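Ticket 919: Training radio net drops out on the aft mooring deck
Status: Closed
Opened by: Mirjana Kneževič, patrol vessel Kiltach
Assigned to: Fatos Atanasov, Prorneck naval base communications workshop

During harbor drills in March, handheld radios on the aft mooring deck lost the bridge whenever the ship lay port side to the pier. Voice came back once we cleared the breakwater. Forward and midships stations were fine all the time. Batteries were swapped and the fault stayed.

Atanasov, 09:20
Please confirm the channel and whether the drop is one way or both. Also check that the aft repeater is on ship's supply and not on the shore feed.

Kneževič, 11:45
Channel 16 on the internal plan. Both ways. Repeater is on ship's supply. The fault light is off, but the unit restarts by itself when the capstan is run.

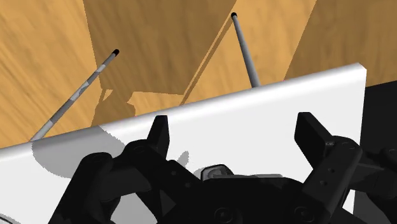 Atanasov, 13:10
A restart under capstan load sounds like a voltage dip. We had the same thing on Begović last year. Measure at the repeater terminals with the capstan stopped and then running, and send both readings.

Kneževič, 15:30
Petty Officer Nikolaidis took the readings. Steady with the capstan stopped. It falls well under the limit when the capstan starts and stays low for 2 seconds. The repeater then needs 40 seconds to come back, so the net is gone for most of a line-handling evolution. This explains why we never saw it at sea — the capstan is only used alongside.

Atanasov, 16:05
Agreed. Move the repeater to the protected panel in the after radio space. Papadopoulos will bring the cable and a new breaker. Don't fit a larger fuse on the old circuit.

Papadopoulos, 10:50
Repeater moved and labeled. Capstan run five times under load with no restart. Old circuit isolated and tagged. Drawing change sent to the base office.

Kneževič, 14:15
Full mooring drill done, no drops. OK to close.

2 comments | 0 shares

Related tickets
Plakex headset: low volume on bridge wing
Begović: repeater restarts in harbor
Spare handheld batteries not holding charge

This site uses cookies to keep you signed in. Accept | Settings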